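Flumari project: where we are with the demonstration collection

To: Sigita Sakalauskas
From: Elīna Mockus
January 9, 2024

Hi Sigita,

You asked for something you could read over coffee and pass up the line, so I'm skipping the spreadsheet (it's in the shared folder if anyone wants it) and just telling you how the collecting is going. Short version: it's going well, slower than I promised in May, and the stuff we're recording now is a lot better than what we started with!

Where the count stands

Our goal for this grant period is 3000 usable demonstrations across all the tabletop tasks. We have more than half of that recorded and checked. By "usable" I mean Guilan has watched it, the joint data and the video line up, and the person driving the arm finished the task without a reset. We used to count everything we recorded, which made my monthly numbers look great and made Guilan very grumpy when it was time to train.

We're at 40 tasks on the list now. It was 47, but Kęstutis and I merged a handful that were really the same motion with a different object, and dropped a couple that needed a softer gripper than we have. I'd rather put those hours into the ones we kept.

The weighing tasks

These are the ones I'm most excited about, so forgive me if I go on a bit. The instruction is something like "put the block on the scale," and then later "take it off and put it back where it was." Sounds easy. For a person it is easy! But the platform is small, the block is small, and the arm has to come down level and let go without dragging the thing sideways. The first batch we recorded had a lot of drops from too high up, because the operators (me included) were being timid near the scale. Kristaps wrote up a one-page guide on how low to go before opening the fingers, and the newer recordings look much calmer.

We vary the starting spot of the block every single time. We also move the scale, although less often than we should, and that's on my list to fix. A policy that has only ever seen the scale in one place will happily set a block down on bare table if you shift things over by a hand's width. We tried it. It did exactly that.

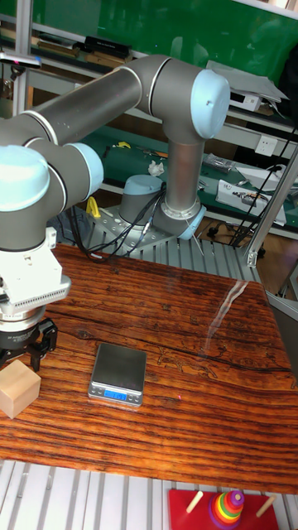 Lighting and shiny surfaces

The tabletop is glossy and the glare on it gets strong. Guilan was worried the camera data would be worthless wherever a bright streak ran across the wood, so he trained one small model on the glare recordings only and one on the rest. The glare one was a bit worse at finding objects near the streak and about the same everywhere else. Our plan is to keep both kinds in the set and tag them, so we can sort it out later. I would still like a matte cover for comparison, and Kęstutis is pricing one.

Other things on and near the table

We leave extra items in view on purpose now. The ring stacker is the favorite because it's colorful and it has its own task, so the system has to work out from the instruction whether the rings matter this time. In the early recordings the table held only what the task needed, and the first trained version got thrown by anything new.

What slowed us down

Two things, mostly. The Jomidach recording software update broke our timestamps, and we lost 19 sessions before Kristaps spotted it. He's added a check that runs at the start of each session and refuses to record if the clocks disagree. Annoying when you're in a hurry, but I've stopped complaining about it. The other thing was operator time. Driving the arm well is tiring, and quality drops off noticeably after a long stretch, so we now swap people more often. It costs us some recordings per day and I think it's worth it.

What's next

Through the spring we'll finish the weighing and stacking groups, then start on the two-step tasks (weigh it, then sort it). Guilan wants to retrain at the halfway mark of each group so we find the gaps while we can still record more. We also owe the Braremer people a sample set in their format, and Kęstutis has the converter mostly working.

What I need from you

A yes or no on the second operator contract, please, and the sooner the better. If it's a yes, I think we make the full number on schedule. If it's a no, I'd like to talk about trimming the task list again before we get to May.

Happy to show you a session live any time you're in the building.

Elīna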